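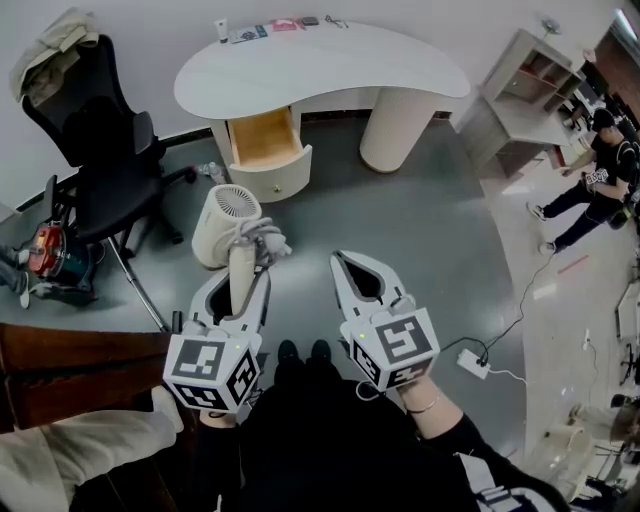
Day one of working from the spare room, a thread. I was told a home office changes your life. So far it has changed where I lose my pens. The desk is kidney-shaped, in white, and I would like a word with whoever decided that a kidney was the organ for this. The drawer has a very nice pale wood inside and I keep it pulled open to admire it, with everything that should be in it lined up along the back edge of the desktop instead.

2/ The beige jacket lives on the back of the chair now. It has better posture than I do.

3/ My water bottle is on the floor by the chair. This is my hydration plan. I see it, I feel guilty, I go make coffee.

4/ Fan heater update. It's July. The heater is still out in the middle of the floor with its cable in a heap, and it will stay there until November, at which point I'll put it away just in time to need it.

5/ Danica Trajkovski came over to "help me zone the space." She stood in the doorway for a while and then asked if I had any snacks.

6/ She did leave me with homework: one shelf, one cable box, one hook for the jacket. I looked up the cable box. Birkmont makes one. Ledesma makes the same one in a slightly sadder gray. I have now spent 2 hours comparing lids.

7/ Someone in the replies says to get a round rug and "let the desk lead." The desk has led enough – it led me into the door frame this morning, hip first.

8/ Things I have tidied today: the browser tabs. There were roughly 300 and I'm down to the ones about lids.

9/ Ordered the gray one. Still no hook. The jacket and I have talked and we're both fine with it.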